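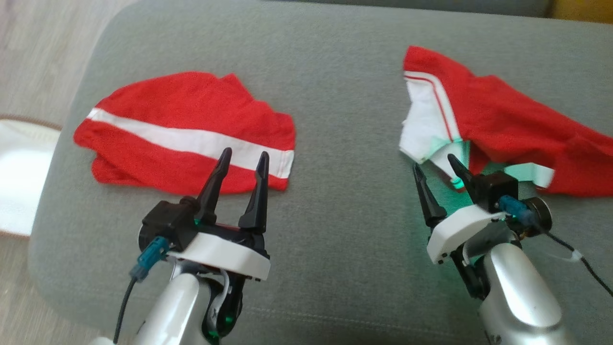 Folders wanted for the Lemirstead kit room, August start, maybe sooner if you can. We wash and fold for the Skurbridge youth teams and a couple of clubs out past Undendale, and the pile is ahead of us right now. Mostly shirts. Lots of red with white stripes or white panels, like the two on the gray seat, one folded to a rough rectangle and one lying loose. Stripe has to show on the folded edge so coaches can grab the right kit fast. Wrinkles are ok, we are not a department store.

Need 4 people. Shifts start at 11 in the morning and go till the bins are done, usually mid afternoon. Pay is 275 a week, paid Fridays no wait, paid end of the week, whichever day the office is open. Lunch not included, there is a microwave.

You should be ok standing, ok with sorting by size, and not mind the smell of other peoples socks before wash. No experience needed, Gregor Yule will show you the fold, takes ten minutes to learn. Own transport helps, the bus stop is a bit of a walk.

Also looking for one person who can sew on numbers. Extra pay for that, ask.

To apply come by room 227, side door, and ask for Chia-hao Kwok. Or leave a note with your name and phone number and which shifts you can do. No resumés please, we dont have anywere to put them.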